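Vadska Live at Istholm: 3-LP Box Set

Order no. 3418

The full Wednesday night set from Vadska's summer run at Istholm, spread over three records and running to 95 minutes. Ostap Maksymiv mixed it from the original desk tapes, and the encore is included for the first time. Pressed in a single run of 1875 copies, each numbered by hand on the back of the box.

Comes with a printed booklet of lyrics and tour notes and a download code for the whole show.

Label: Plurkance
Format: 12-inch vinyl, 33 rpm
Ships: July

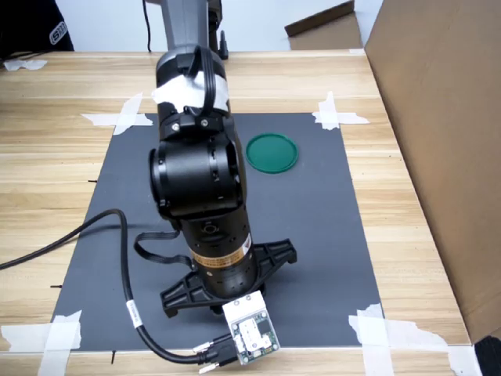

Orders are limited to two box sets per customer. If you add other items to the same order, everything ships together once the box set is in stock. Returns are accepted on sealed copies only.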